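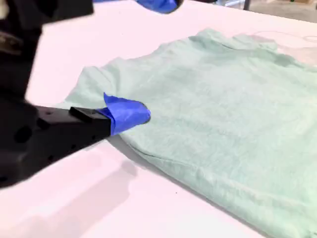

Mint-green T-shirt laid out on a white table.

Section 2. Setting up the mood check-in (group leaders)

Quick version. Full notes from Ottilie Zürcher come with the November update.

1. Open Tremeo on the leader tablet. Log in with the clinic account, not your own.
2. Tap New Group. Give it a plain name — no client names, no diagnoses.
3. Set the check-in time. Default is evening. Mornings work better for folks on sleep plans.
4. Pick the question set. Short set for new groups, long set after the first month.
5. Add members by code. Codes are one-use. If one fails, make a new one, dont retype the old one.

Note: free-text answers stop at 200 characters. The weekly journal page allows 3,000. Tell members before they start or they lose half of what they typed. 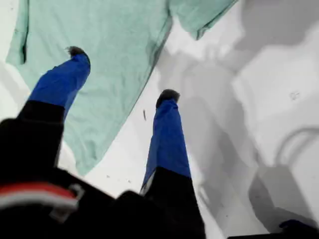

6. Set the alert level. Leave it at 70 unless the supervising clinician says otherwise. Lower means more alerts, and you have to answer every one.
7. Enter 2 contacts for alerts. Both need to be staff. Both need to confirm by text before the group goes live.
8. Send a test check-in to yourself. Answer it low on purpose. Alert should reach both contacts. Nothing came thru? Go back to step 7.
9. Tap Start Group.

Caution: Tremeo is not a crisis line and alerts are not watched overnight. Read the crisis wording out loud at the first meeting and hand out the printed sheet.

Caution: do not share scores in the group. One-on-one only.

Note: Pluvberg and Nisiddale sites share one leader account. Log out when your done or the next leader sees your group.

Locked out, or need a group deleted — Ritva Leinonen, front office. Include the group name and site.

Section 3 covers reports.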